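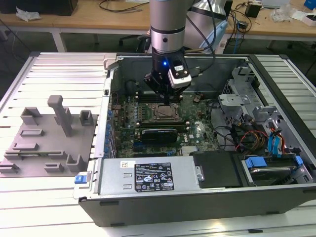 **Gripper bake-off ends in a narrow win for the boring one**

CUDANBERG, Thursday, June 30, 2022 – After nine weeks of asking robots to take apart office computers, the electronics recycler Ledel has picked a gripper. It went with the plain one.

The company, which strips retired desktops for reusable parts, had been weighing two candidates for its first automated line. One came from Maritz, a local toolmaker whose two-finger electric gripper opens, closes and does nothing else. The other came from Ó Ceallaigh, whose adaptive model has soft fingertips, force sensing in every joint and a brochure that uses the word "intuition" twice.

Each gripper got 1,000 attempts at the same chores: pull a memory stick, unplug a drive cable, lift out a graphics card, and put the part in a tray without flinging it. Both rode on the same arm, with the same camera on the wrist and the same controller making the decisions, so that neither side could blame the furniture.

Maritz finished 1,854 points to the good on the company's scoring sheet, which takes off points for dropped parts, bent pins and any stop that requires a person to walk over. Most of that margin came from cables. The soft fingertips were better with graphics cards, and testers agreed they were lovely to watch, but they tended to take hold of a power lead and then keep holding it, long after everyone else had moved on.

"It would not let go of the yellow wire," said Yavuz Kılıçarslan, who ran the trials. "We changed the settings. We changed the fingertips. It really liked that wire."

The simple gripper had its own bad days. In February, during practice runs, it closed on a drive latch instead of the drive and spent most of a lunch break pulling on it with great determination. The controller logged the attempt as a success. That bug has been fixed, Kılıçarslan said, and the log entry has been printed out and taped to his door.

Camera placement mattered more than either supplier expected. Ledel first tried a single overhead camera, which had a fine view of the case until the arm reached in and blocked it. Moving a small camera down onto the gripper assembly cut missed grabs on memory sticks by 20 percent for both contestants.

Ó Ceallaigh took the result politely and has asked for a rematch on laptops, where it believes a gentle touch will count for more. Ledel has agreed, provided the company brings its own laptops.

The Maritz gripper starts regular shifts next month. A human will still remove the side panels, a job for which neither gripper applied.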